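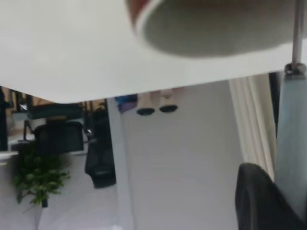
Desk refit, day two. The white top stays. Everything that used to live on it has to justify its place or move to the shelf in the other room.

Top measures 239 cm end to end. The old one was shorter and bowed in July. This one came from Wirko, legs included, and went together with a hex key and a spirit level.

Levelling: two of the feet needed a full turn each. Check along the front edge first, then across. Shivam Yadav lent me the long level and would like it back.

Chairs go in last. Black office chairs mark a white wall at backrest height, so I leave a hand's width behind them. The curtain stays on its existing rail.

The plant keeps its white stand. Kusum Dubey asked whether it gets enough light there. It has put out new leaves all autumn, so yes. 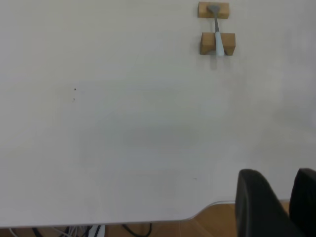
Nisha Upadhyay

Spoon rest, first try. Two offcuts of light-brown wood, the squarer one with a shallow groove in its top face. Handle sits in the groove, bowl lies on the other block, gap between them.

The gap is set by the spoon. Too wide and the bowl end slips off. Move the plain block, never the grooved one, or you have to line the handle up again.

No finish on the wood yet. Deepak Pal suggests oil, two thin coats, wiped back after 14 minutes. I'll test it on scrap.

The specks in the white surface are small and I'm leaving them. Sushil Vashisht says a melamine sponge would do it. It would also take the matte off, and then there'd be a shiny patch to look at.

Next: cable tray, then the drawer unit if Rekasthorpe delivers it this week.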